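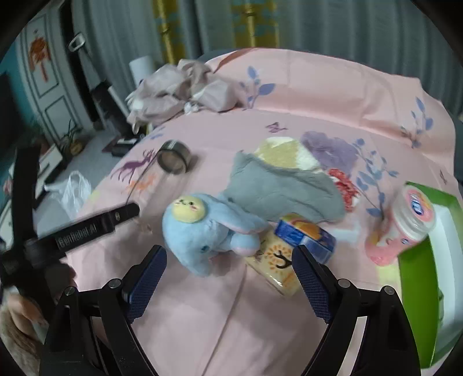

I slept badly again, and I think the late coffee is the reason. Since February I try to take the last cup before two in the afternoon, but yesterday I had one at half past five in Stemholm, when I waited for the bus. I was still awake at one o'clock, looking at the lavender and blue flowers on the pink sheet and feeling my heart go quickly. The booklet from the Coppens clinic says that caffeine stays in the body for many hours - longer in some people than in others. I am surely one of the slow ones.

In my notebook I have now 31 nights. On the nights after late coffee I slept around 229 minutes before I woke up the first time. I did not yet calculate the other nights.

Tomorrow I will drink only the barley drink from Arik after lunch. It tastes a little like burned bread, but with warm milk I can finish the cup.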